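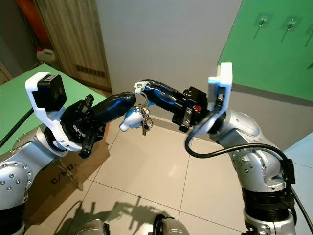

Frequently asked questions: can robots do the small chores yet?

Page last changed 20 Jun 2024

We are a small workshop in Zellitz that tests two-armed robots on everyday tasks. People write to us after open days and many of the questions are the same, so I collected them on this page. I tried to answer in plain words. English is my second language, please excuse if some sentence is stiff.

Can a robot do my housework now?

No, not the housework as a whole. It can do some pieces of it, slowly, in a room which it knows. To pick up keys, to pass them from one hand to the other, to put them on a hook: these are pieces. To come into your hallway and see by itself that the keys are in the wrong place is a much bigger thing, and we do not have it.

Why do you work with keys? It looks too easy.

For a person it is easy. For two grippers it is quite hard work. A bunch of keys has no fixed shape. It swings, it turns around its ring, and the shiny metal looks different to the camera from each side. If there is a figurine on the keychain, the figurine and the keys hang in different ways and the weight is not in the middle. A cup is much more polite than a keychain.

What are the cameras on the wrists for?

When the two grippers come close together, they hide the object from a camera that looks from higher up. The wrist camera is near the fingers and sees what is between them. We would not like to work without it.

Why two arms? My cousin has seen a robot with one.

One arm is enough for many tasks, and it costs less. The second arm helps when the thing must be held and turned at the same time, or when the hook is on the side which the first arm cannot reach well. Also a person uses two hands for such jobs without thinking.

How long does it take to hang up one bunch of keys?

On a good run 14 seconds, from the first touch until the gripper is open again. You would need 2.

And how often does it succeed?

It depends very much on what we change. Until now we have recorded 3,953 tries with small hanging objects. With the same object and the same hook, most tries of the last weeks went well. When we bring a new keychain, the result goes down and we must practice again. I do not want to give one percentage here, people copy it and forget the conditions.

What happens when it drops something?

The keys fall on the floor and we write down a failed try. To pick them up from the floor is a separate task for us, with its own training. Flat keys on tiles are unpleasant, the fingers find no edge to go under.

Is it better in a workshop than at home?

In general yes. On a shop floor the parts are alike and they come to the same place. The company Danthorpe, who lends us test parts, has fixed machines that do one movement all day and never get tired. But when I ask there who sorts the mixed box of returned parts, it is still a person. Mixed boxes are in this way similar to a home.

Will it take away jobs?

I can only speak for our tasks. At the present speed it takes no job from anybody. I think the question is a serious one and it should be asked again every few years.

Can I buy the robot?

Not from us. Our control software is called Plesach and it is for testing only. For questions about the arms please write to our supplier, Bagheri.

May I come and look?

Yes. The next open afternoon is in July. We take groups of up to 4 persons, children are welcome together with an adult. Please stay behind the line on the floor when the arms are switched on. You may bring your own keychain for the test, but take off the car key first.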